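Metetti radio play - progress report, second period

Short one this time, we're mid edit.

Where we are: script locked at draft 3. Stage version ran well over two hours, slot at Nellbridge is 47 minutes, so a lot had to go. The harbor subplot is out. So is the second sister - her lines went to the mother, which helps, you can now tell the women's voices apart without seeing them. Author has signed off on all of it except the last speech. Still talking.

Recording: main dialog done, all 26 scenes. Two need pickups (the ferry argument and the letter reading) due to a rattle in the heating we didn't hear until playback. Cast available again in March, one evening should do it.

Sound: behind. Wind and ice beds are finished and very good. Crowd for the market scene is thin, we had nine people in a corridor and it sounds like nine people in a corridor. Will layer it. Music from Ondrejka came in on time, four cues, the opening one needs to loose its drums under the narrator.

Touring reading: Alura library confirmed as first stop, 200 seats, free entry as agreed in the grant. Second venue dropped out over dates. Looking at a school hall instead, no answer yet.

Money: on budget for cast and studio. Over on travel, under on print as we skipped the posters. Would like to move the print money across to travel if you're ok with that - please confirm by email, don't need a form unless you do.

Risks: last speech (see above). Broadcast date is still pencil only. If it slips past April we lose our mixer to another job and would have to find someone new.

Next: pickups, market scene, rough mix to you at the end of March. Listings copy for Nellbridge after that, 60 words, first draft is with teh author.

Access: transcript will go online same day as broadcast. Large print programs for the Alura reading are priced, not ordered.
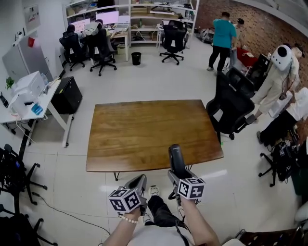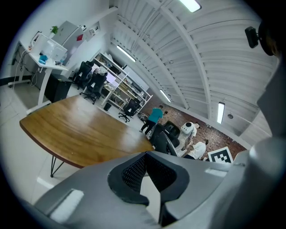
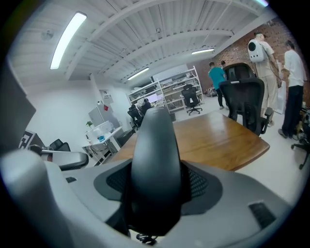 Gray hand-held grippers, three views, indoors.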